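Plomia Small Basket, Light Blue

In stock, ships flat-rate with anything else from the Iven range

I've been selling baskets long enough to have opinions about them, and the Plomia is the one I keep taking home. It's a light blue plastic basket with little rectangular holes in a grid all over the sides, and it's meant for clothes. You can use it for potatoes or bath toys if you like (I have a customer who keeps her dog's towels in one), but I bought it in for clothes and that's how I use mine.

What I love is the size! Big baskets turn into a place where laundry goes to be forgotten. This one takes a bundle of dark things, a couple of T-shirts and maybe something pink you don't want to lose track of, and then it's full and you have to deal with it. It also tucks into a corner without taking over the room, and it looks sweet against a busy wallpaper or a flowery floor, so don't worry if your place is already a bit much. Mine is.
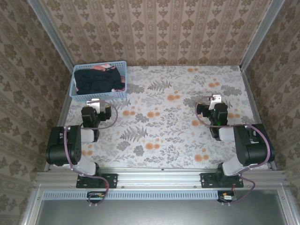
Ayodele Ekpo: I bought one for socks and ended up ordering another a month later for gym clothes. The holes really help, my old solid bin smelled like a locker. Only complaint is that I wish the handles were a touch wider. Do they nest when they're empty?

They do nest, Ayodele, and I've had up to 80 of them stacked in the stockroom in leaning towers, so I can promise you they come apart again too. Give the top one a little twist. You're right about the handles. They're fine for me, but my hands are small, and if yours aren't you'll probably carry it from underneath like I've seen people do in the shop.

A few more things people write to me about. Yes, you can wash it, just use dish soap and a soft brush for the holes, then leave it upside down in the tub. No, I wouldn't put it in the dishwasher. And please don't sit on it! I've replaced 2 that got used as stools, and I was nice about it both times, but the guarantee doesn't cover stools.
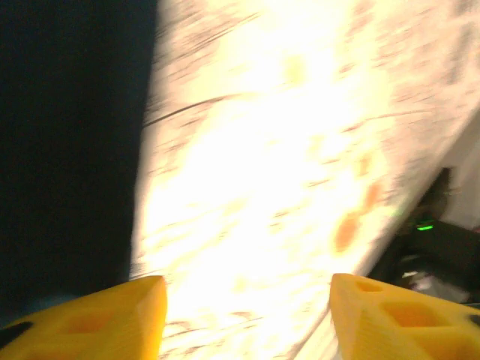
Color is the thing I get the most mail about, so let me go on for a bit. The light blue is soft, closer to a faded beach towel than a swimming pool, and I was nervous it would look cheap next to my cream walls. It doesn't. Creamy white with a bit of yellow in it, drifting off into a dusty beige, like the background up there, is just the kind of pale I'd put behind it. Bright white makes it look colder, at least in my bedroom in the evening. Bendik Strömberg wrote in to ask for a dark green, and I've passed that on, but I wouldn't hold your breath.

If you need something bigger, look at the Ekström, which has a lid and takes bedding. The Brumier is the tall narrow one for beside a washing machine. I sell fewer of those and keep only 3 on the shelf, so write first if you want to pick one up.

Goes with: Iven clip-on labels, Iven fabric liner (the small one, the medium bunches up at the bottom)

Returns: 30 days, unused, and I don't mind if the sticker's off.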